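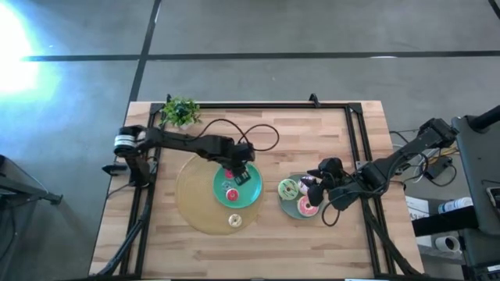 Butcher block table: oil it again, or give up and use something tougher?

Search this site
Search help topics Go

Posted by Trambridge_Tess

Hi all, hoping somebody here knows more about wood than I do (low bar). I bought a butcher block top secondhand in December, and the guy selling it said he'd "always just oiled it" but couldn't remember with what. It's 76 inches long, light colored, and it's going to be our everyday table — breakfast, homework, bills, the occasional glue disaster.

The trouble is that it feels dry and a little fuzzy to the touch, and there are two pale rings near one end where somebody put down a hot mug. I wiped on some mineral oil from the drugstore and it drank it right up, looked gorgeous for about a week, and then went back to looking thirsty. Do I keep going with the oil? Sand it all off and put on something harder? My sister swears by polyurethane, but I ate at a table like that for years and it always felt like eating off a bowling lane. We're a plates-straight-on-the-table family, no placemats, and I'm not going to change that at my age.

Also, can I sand by hand, or is that a fool's errand on something this size?

Posted by Amra Nedeljković

I've refinished three of these, so let me save you some elbow grease. Mineral oil never hardens. It's great for a cutting board, but on a table it just wanders off into the wood and onto your shirt sleeves, and you'd be doing it every month forever. For a table I'd go with a hardwax oil. I used one called Skirnora on my own kitchen table and I love it — still feels like wood, and a wet glass doesn't scare me anymore.

Here's the catch, though. You've already put mineral oil on it, so you need to get as much of that out as you can first. Wipe it down with mineral spirits, let it sit a couple of days with a window open, and then sand. Start at 100 grit and go with the grain. Most hardwax oils want you to stop somewhere around 150, so read the can, and please don't polish it up like glass or the finish has nothing to grab. The fuzz will go away with the sanding, and the mug rings probably will too if they're shallow.

By hand is possible, but borrow a random orbit sander if you can. I did my first one by hand and couldn't open a jar for days!

Two thin coats, and buff off every bit of extra. And lay those oily rags out flat outside to dry, don't ball them up in the trash. They can really catch fire.

Oh, and do the underside too, even if it's just one lazy coat. Mine cupped a little because I skipped it.

Posted by mestar449

just poly it. satin not gloss, three coats, done. had mine in the garage for years and spilled everything on it

Posted by Trambridge_Tess

Thank you both! Mineral spirits are going on tonight, and my neighbor has a sander I can use. I had no idea about the underside. Will try the hardwax on a scrap first and see how it looks with the light color.

Contact us | Copyright Lo Presti Home Help | Back to top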